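Trendow Community > Machines at home > Setup and care

Arm keeps grabbing air when it clears the coffee table

posted by nutby_fan, 5/23/18

I've got a Nutby tabletop arm that I'm trying to teach to tidy up after snacks. It does fine on cups but with tissues and wrappers it closes the fingers way too high and comes up with nothing. I've rerun the height setup 6 times! Pads are new, firmware is 2,211. What am I missing?

Vinh Bùi
Sounds like your zero is fine and your table is the problem. Mine's white and glossy stuff near it drove the depth sensor nuts. What I did:

Wipe the finger pads and the sensor window with a dry cloth. Lint builds up fast with tissues.

Redo the height setup with a flat napkin under the fingers, not the block that comes in the box (the block is thick, so you end up high).

Drop the close speed to 2,000 and save it before you power off. I forgot that twice, ugh.

Clear a table by hand a few times and load those runs as your demos. Keep one hand on the bowl, reach with the other, and leave a real mix out: balled-up tissues, a flat napkin, a candy wrapper, a little bottle.
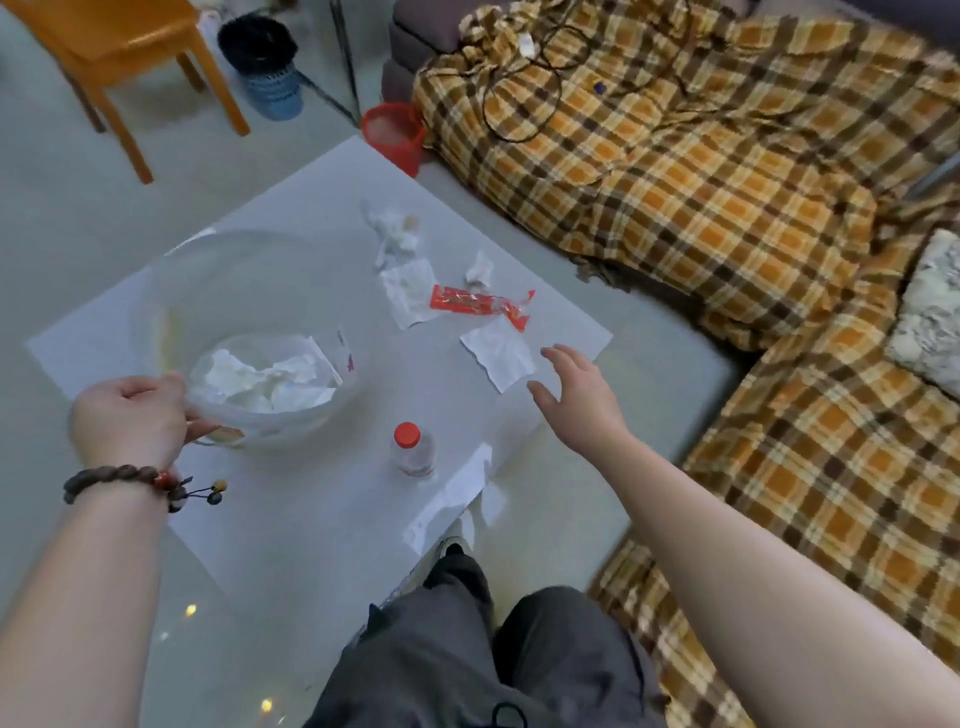
Run it slow with just three pieces of trash. If it gets those, add more.

tô_garage
same thing here, was a loose screw in the wrist. check that first

Givilier
Mine never did get napkins lying flat. I swapped to the softer pads in June and it's better, still misses plenty.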